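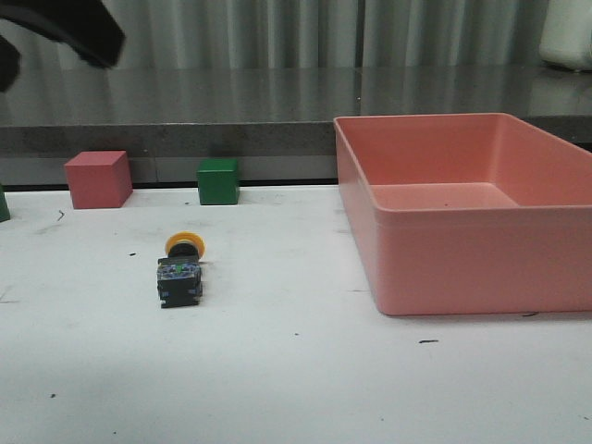 Bench with the gripper, two of the test blocks, an e-stop button and the pink bin.

Forums > Automation > Small Cells > Buying and Budget

Second gripper or a camera first? Planning next year's spend

Posted in January by Raed Haddad

I run a small bench cell that picks parts off a table and drops them in a bin. Right now the parts are colored blocks and an emergency stop button with its contact block on the back. The real parts later will be switches like that one, in 3 sizes. The arm is a used Teltia and the gripper is a two-finger Husetti.

I have money for one larger purchase this year and a little left over for small stuff. My choices are:

- a second gripper with softer fingers
- a fixed camera with a decent lens and mount
- an extended service plan on the arm, quoted by Boutros

The blocks are easy. The button is the problem. It has a round head, a narrow neck and a square body, and it does not always end up the same way on the table. When it stands up the fingers can take it by the neck. On its side I have to teach a different pick.

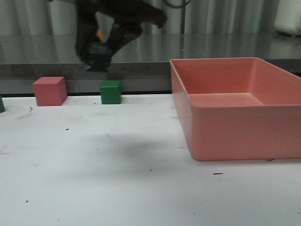
Gripper over the back of the table. Blocks at the rear, bin on the right.

The bin also takes up a lot of the table and I would like to budget for a smaller one, or for a bigger table. Lead time on the gripper is 8 weeks, so I need to decide soon. What would you buy first?

2 answers

Answer 1

Camera. A softer finger does not tell you which way the part is facing. You already said you have to teach a different pick when it's on its side, so something has to decide which pick to run. Right now I assume that's you.

Things people leave out of the camera budget:

Mount and cable. Get a stiff mount. If it moves you calibrate again.
Lighting. A shiny counter behind the table is going to give you reflections. Put a matte panel along the back. Cheap.
Software license. Check if it's yearly. Wuvach charges by the seat and we missed that the first year.
Your own hours. I would write down 20 hours for setup and teaching and not expect to beat it.

I'd also clean the table top or cover it before you start. Small dark specks on white can show up as parts if your size filter is set too low.

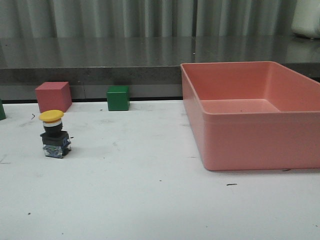
Same button standing upright, yellow cap on top, in front of the red block.

If every button came in like it is in that last one you could skip the camera and spend the money on a simple fixture. So price a fixture too. A tray with a pocket for each size would be 3 trays and some shop time. The catch is someone has to load them.

I would leave the service plan alone on a used arm until you read what it excludes. Ask Boutros if the gearboxes are covered.

Answer 2

get the smaller bin now, doesn't need to wait for the rest. just make sure the gripper clears the rim with the part in it. we ran the same husetti for years and only replaced the finger pads, so ask if you can buy pads separately before you pay for a whole second gripper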